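Notas charla, mantenimiento celda Takard. Versión larga, recortar si Soledad habla más de lo previsto
26 de marzo de 2018

Arranque. Saludar, móviles en silencio, baño al fondo del pasillo. Decir rápido quién soy y quién hizo el trabajo de verdad: Venla Oksanen la parte mecánica, Torquil Innes el programa. Yo sobre todo apunté cosas y estorbé.

De qué va: UNA celda. La Takard de Nostgate, la que pega y pliega carpetas de cartón. Brazo de seis ejes, ventosas, mesa de apilado, puente de cola. No voy a hablar de la línea entera, si preguntan por la línea mandarlos a Catherine.

Punto de partida (agosto). Paradas tontas. La celda se quedaba esperando vacío y saltaba el aviso 362. Rearmar, seguir, otra vez. El turno de noche llegó a rearmar 22 veces. Aquí pausa, que se oiga la cifra.

Lo que pensábamos: ventosas gastadas. Las cambiamos todas. Dos días bien y vuelta a empezar. Contar esto sin disimular, gastamos un juego nuevo para nada.

Lo que era: dos cosas a la vez. Por eso costó.
Uno, el filtro de la toma de vacío, lleno de polvo de cartón. Estaba en el plan de mantenimiento, pero en la hoja del compresor y no en la de la celda. Cada uno creía que lo miraba el otro.
Dos, el tubo del eje 4 rozando con la brida al girar la muñeca. Microfisura. Solo perdía con la muñeca girada, en la posición de prueba no perdía nada. Torquil lo vio haciendo el recorrido a velocidad reducida y parando en cada punto.

OJO, explicar bien el orden de la prueba porque luego lo preguntan:
- celda en manual, velocidad reducida, pulsador de habilitación en la mano
- leer vacío en reposo, apuntar
- leer vacío en cada punto del ciclo CON pieza cogida
- comparar con la hoja de puesta en marcha, no con la de la semana pasada
Lo de la hoja de puesta en marcha es importante. Si comparas con la semana pasada la caída lenta no se ve nunca.

Bloqueo. Nadie mete la mano en la celda sin candado propio. Corte eléctrico, corte neumático y purga. La purga se olvida mucho!! El vacuostato marca cero y hay quien da por hecho que no queda aire en el cilindro del puente. Queda. Contar lo de Agnes Dunbar y la manga de la chaqueta (ella me deja contarlo, no pasó nada, la manga sí).

El tubo nuevo. Venla lo llevó por fuera de la brida con un bucle más largo. Primer intento demasiado largo, se enganchaba en el vallado al ir a la posición de descarga. Segundo intento bien. Medida final en la ficha, no me la sé de memoria, no inventar si preguntan. Bridas de velcro en vez de las de plástico, así se abre sin cuchilla cerca del tubo.

Los puntos enseñados. Después de tocar la muñeca hubo que repasar tres puntos del programa. No reenseñar todo!! Primero comprobar el origen con las marcas, luego los puntos de cogida, y dejar el resto quieto si cuadra. Torquil guarda copia antes de tocar nada y le pone fecha en el nombre. Parece obvio. En la tarjeta de la celda había un archivo llamado "bueno" y otro "bueno2" y ninguno era el bueno.

Puente de cola, cortito. Boquilla limpia al acabar turno, no al empezar. Con la cola seca tardas cosa de media mañana. El sensor de nivel se limpia con paño sin producto. Si alguien pregunta por la marca de cola: la que ponga la ficha, no entrar ahí, Cilari y Lindsay tienen opiniones distintas y se nos va la tarde.

El papeleo, que es medio mantenimiento y a nadie le gusta. La hoja de revisión de la celda ahora es UNA cara, antes eran cuatro y se rellenaban todas a última hora con el mismo boli. Se imprime, se taladra y va a la carpeta del armario.

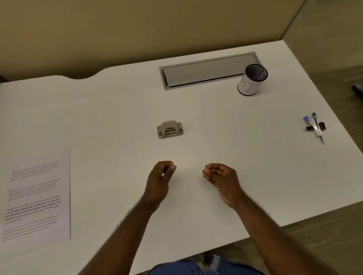

Columnas: fecha, quién, vacío en reposo, vacío con pieza, filtro, tubo, observaciones. Nada más. En observaciones no vale "OK", si está bien se deja en blanco. Soledad Riquelme quería una tablet en la celda y puede que tenga razón, pero con cola en los guantes... lo dejamos para el turno de preguntas.

Qué cambió en el plan:
filtro de vacío, ahora en la hoja de la celda, cada semana
tubo del eje 4, mirar con la muñeca GIRADA
ventosas por estado y no por calendario
copia del programa cada vez que se toca un punto

Resultado. Desde el cambio del tubo, 2 avisos de vacío en todo el primer mes, los dos por cartón combado. Sin adornarlo, es un mes, faltan datos de verano con calor y humedad, ahí el cartón se porta peor.

Lo que queda por hacer: soporte decente para el bucle (ahora es una pletina doblada, funciona pero es fea), repuesto de vacuostato en almacén, y que alguien aparte de Torquil sepa repasar los puntos. Venla ya ha hechoo uno con él al lado.

Preguntas. Si no hay ninguna, preguntar yo a Catherine Carnegie cómo llevan los filtros en su planta, ella se enrolla bien. Ficha del tubo y hoja de revisión en blanco, copias en la mesa de la entrada. Devolver el puntero a Agnes.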